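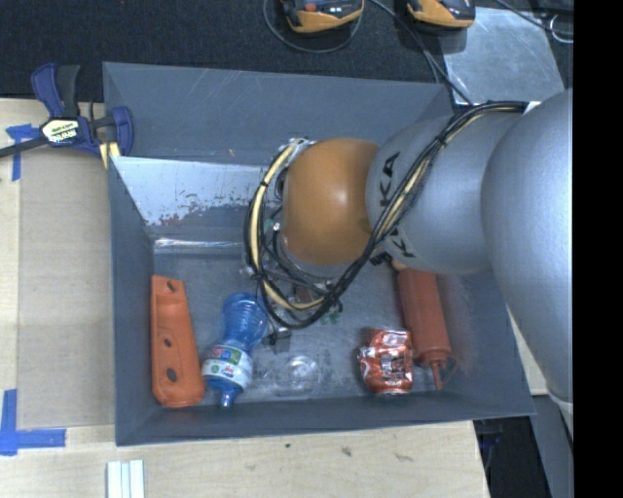 Tultard open-top bin, gray, large size
Reviewed by Attila Pálfi, 23 February 2024

The Tultard is an open-topped work bin with thin, sloped walls and a flat floor. We bought 4 of them in November to replace deep-sided crates on the sorting tables. The one reviewed sits on a wooden tabletop and holds mixed plastic parts between sorting and packing.

Construction

The walls are thin for a bin this size. Pushed at mid-height with a full load, the long side bows slightly and springs back. The corners stay put. I would not stack anything on the rim, and the manufacturer does not claim that you can.

The slope of the walls is the main reason to buy it. Small parts that end up against the side slide back toward the floor, and a hand can reach the corners without scraping knuckles. The cost is floor area: measured at the base, you lose a noticeable strip compared with a straight-sided crate of the same outer size. Long pieces need to lie along a wall.

Surface wear

Wear is cosmetic but quick to appear. The floor now looks smudged, with pale scuffs where most of the handling happens. The far wall has faint scratches. None of them catch a fingernail. Warm water and dish soap take off the smudges and leave the scuffs. A stiff brush made things worse on the second bin, so use a cloth.

Color

Dark gray is a good background for bright parts. A long orange piece can be found at a glance, including the outline of the openings in it. Black or dark gray parts are another matter. Zoltán Barta put a light liner sheet in his bin for those, and I have since done the same.

Noise

Hard parts dropped from hand height make a sharp knock. With the liner in place it is much duller. The older Rovcombe crates were quieter.

Use count

Magdolna Virág keeps the tally for the sorting tables. The reviewed bin has taken 2,927 parts, and the least used of the set has taken 2,232. No cracks at the rim or the corners on either.

For
Sloped walls, easy reach into corners, stays flat on the table.

Against
Scuffs early, loud without a liner, poor contrast with dark parts, no lid available.

Rating: 4 out of 5. I would order the same bin again in a lighter gray if Tultard made one.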